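Litari Workspace Services
Call for Participants: Table Setting and Room Reset Sessions

Litari Workspace Services invites applications from adults who wish to take part in a series of paid sessions on the everyday handling of office objects. The sessions concern ordinary work: clearing a table, putting small items back where they belong, returning chairs to their places and leaving a shared room ready for the next group. No previous experience in office support, cleaning or hospitality is required.

The sessions form part of Balance, a program in which Litari reviews how shared rooms are arranged and maintained. Sessions will begin in September at the Mudomport office and will be held on the upper floor, in the open area and the adjoining meeting space.

About the setting

Participants will work at wooden tables of different sizes, including a long table used for meetings and a square table used for smaller gatherings. Mesh office chairs on wheeled bases are kept near both. Frosted glass partitions run along one side of the room, and a white desk stands in front of them. 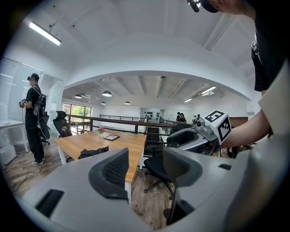 Each session is attended by a coordinator, who assigns the tables and gives instructions before work begins. Participants are asked to keep to the table assigned to them until the coordinator announces a change. Bags and coats may be left in the lockers at reception. Flat, closed shoes must be worn at all times, and participants should step over cables on the floor and avoid rolling chairs across them.

Description of the work

Participants will carry out short tasks from a printed list. The list changes from one session to the next, but the following tasks appear regularly:

Moving small objects from one part of a table to another and setting them down upright where possible.
Placing decorative items, such as flower arrangements and framed pictures, according to a layout card.
Clearing a table completely and restoring the original layout.
Returning chairs to the table with the seat facing inward.
Reporting any damaged or missing item to the coordinator.

Tasks are to be completed at a comfortable pace. Speed is not assessed. Participants who drop or misplace an item should pick it up and continue unless told otherwise.

Decorative items are included because they are often moved during meetings and left in the wrong position afterward. Layout cards for the square table place flowers and pictures toward the far edge, leaving the near side free for work.
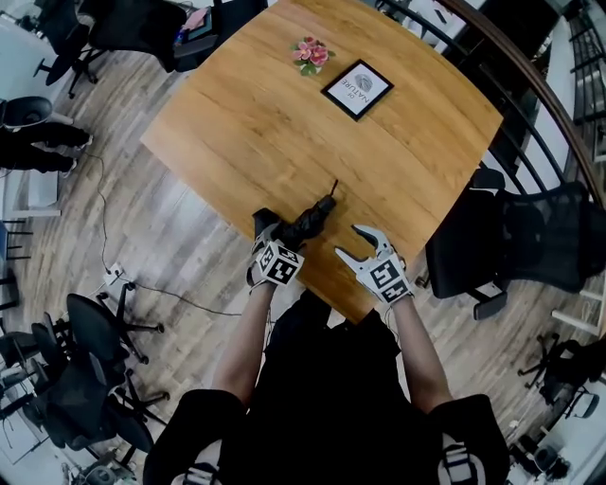 Framed pictures should be lifted by the frame and never by the mat or the surface of the print. Flower arrangements are to be moved by the base. Handheld items should be set down with any projecting part pointing away from the edge of the table. Nothing may be placed on the handrail near the stairs at any time, including cups, papers and personal belongings.

Time commitment and payment

Each participant is asked to attend 27 sessions. A session lasts 2 hours, with a break at the midpoint. Morning and afternoon places are available, and applicants should state which they prefer. Requests to change between morning and afternoon after the program has started will be considered where space allows.

Participants who complete the full series will receive a payment of $1000. Those who withdraw early will be paid in proportion to the number of sessions attended. Travel costs are not reimbursed.

Eligibility

Applicants must be 18 years of age or older, able to stand for most of a session and comfortable using both hands for light work. Applicants must be able to follow spoken and written instructions in English. Current employees of Litari and of its facilities contractor, Sandhu, are not eligible.

Persons who require an adjustment to the height of a table, additional breaks or seating during tasks are encouraged to apply and to mention this in the application.

How to apply

Applications should include a short letter giving the applicant's name, contact details, preferred time of day and any relevant needs. A resume is not necessary. Letters should be addressed to Cecilia Nyarko, Program Manager, and left at the Litari reception desk in Mudomport or sent by mail to the same office.

Selected applicants will be invited to a short introductory visit, during which they will see the room and try two of the listed tasks. Questions about access to the building or the schedule may be directed to Ehsan Rind, Session Coordinator, through reception.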